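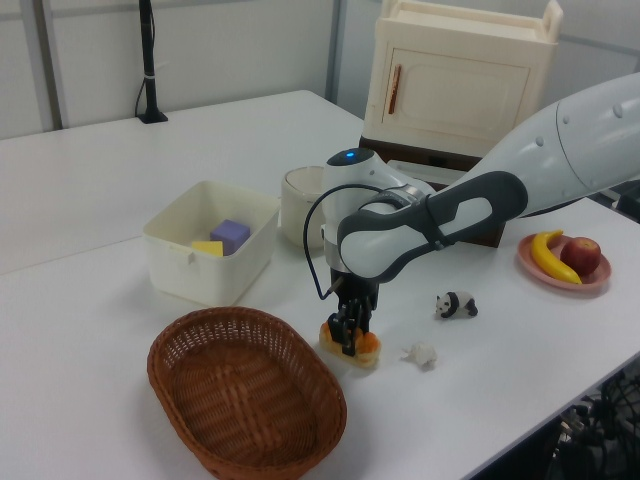
Brurkley Tabletop Set, data card

Version of Jun 20, 2022
Prepared by Mesfin Jemal and Celeste Esteves, Jestudero group

Summary

Brurkley is a set of teleoperated pick-and-place episodes on one white table. It contains 3,000 episodes, divided over 195 object layouts. We made it to study one question: does a policy still find the right object when the viewpoint changes between training and test? The method we test with it is called Mussa, and the code for Mussa is kept in a separate repository. This card describes only the data and the main result.

What is in an episode

Each episode has the joint positions of the arm, the opening of the gripper, one written instruction and the video from 3 cameras. All streams are written with the same clock. The instruction is a short sentence in English, such as "put the bread in the basket" or "move the banana to the bin". The operator read the instruction before the start and did not change it during the episode.

If the operator dropped an object and took it again, we kept the episode and set the field retry to true. We ask users not to delete these episodes without thinking, as they help the policy to recover from a bad grasp.

Objects

The objects are toys and small household things: play food, animal figurines, foam blocks, a plate, a wicker basket, an open plastic bin and some bigger pieces which stay at the side of the table. We chose them so that there are soft and hard ones, and so that some are much smaller than the opening of the fingers. The panda is a good example of a small one. It gives a thin target from above, and a policy which learned only from the side view often closes the fingers too early.
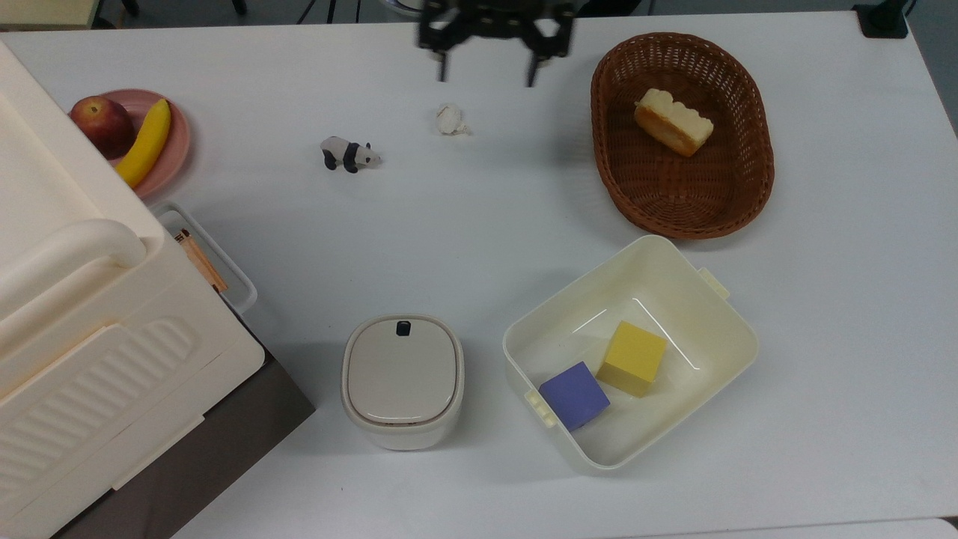
The bin and the basket are both used as goals, and this is important for reading the instructions. In the early layouts the operators mixed the two words. Celeste Esteves read all the instructions again in June and corrected them, but the field instruction_raw still has the original text.

Layouts

A layout is the list of objects on the table together with their start positions. The big pieces also move between layouts, so a policy can not use them as a fixed landmark. Some layouts have an object already inside a container at the start. For these, the field start_inside is true.

Splits

We split by layout and not by episode. This is on purpose: two episodes of the same layout look almost the same, and a split by episode gives results that are too good. The test layouts never appear in training. Please keep the split files as they are if you want to compare with our numbers.

Main result

Mussa trains one encoder for all the cameras and asks it to give the same object location from each view. We compare it with Netell, our older baseline, which has one encoder per camera. On the test layouts, with one view removed, Mussa loses 6 points of success rate against its own result with all views. Netell was not able to finish most of the episodes in this condition, so we do not report a difference for it.

The result is weaker when the target is behind a big piece. In that case the views really do not agree – one camera has no sight of the object at all – and the shared location becomes a kind of average between two wrong places. We did not solve this problem.

Known problems

– The light in the room is not constant. We did not correct the colors.
– Cables and parts of the equipment are visible near the table. We did not mask them.
– The gripper can be blurred in fast movements. The joint data are not affected.
– In some layouts two objects touch each other, and the label of the grasped object may be wrong.

Not recommended

Please do not use the set to measure grasp force, there is no force sensor in the recordings. It is also not suitable for work on real food, although a few objects may suggest it from their names.

Contact

Questions about the recordings go to Mesfin Jemal, questions about instructions and labels to Celeste Esteves. If you find a wrong label, send the episode number and the name of the field. Corrections are collected for the next version.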